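19 March 2020

Plutby harness, rehoming notes, cont.

Third fitting with the big dog, the one Sigrun took on from the closed kennel in February. Chest strap still rides up on the left when he sits. Moved the lower ring back one hole. Better, but then the belly band is loose and he backs out of it, which he did twice, second time in the doorway. Need a longer center panel. Randi M. has the pattern pieces, ask her NOT to trim the seam allowance this time.

Weight on the platform scale 50 kg with collar on. Eats well now. Will take the harness over his head if you kneel and hold it low. Stand over him and he flattens. Sigrun says same thing with coats, umbrellas, the hall broom. Write this on the handover sheet in big letters for whoever adopts.

Pull test on the webbing, Plendex clip: held at 100 kg, no slip. At the next step the stitching went before the clip did. Bar tack too short again. Redo with doubled thread and the long tack, Ebbe has the setting written inside the machine lid.

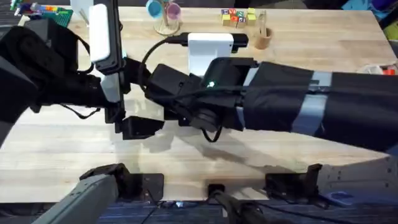
Redid two straps after lunch with the long tack. Both held. Third one I sewed myself and it's crooked, kept for practise, do not send out.

Padding: the fleece collects hair and takes forever to dry. Tried the Mestov lining on the chest piece only. Smooth, wipes down, no rubbing behind the elbow after the long walk (checked both sides, skin fine). He did lick it for ten minutes. Smell?? Wash the next one before fitting.

Spool count wrong on the shelf card. Card says 3000 m of black webbing, no way. Somebody added a zero. Fix.

Maj-Britt called. Family with the farm wants to come meet him again, and bring their old female along. Good. Neutral ground first, the field behind the school, both on long lines. I want him in the new harness by then, not the one he can get out of.

To do
- longer center panel, cut x2
- order clips, same size, item 555 in the Plendex list
- handover sheet: kneeling, coats, no reaching over the head
- ask Randi I. if the Nyamweya leash fits the front ring, I think its too wide
- return the scale to Ebbe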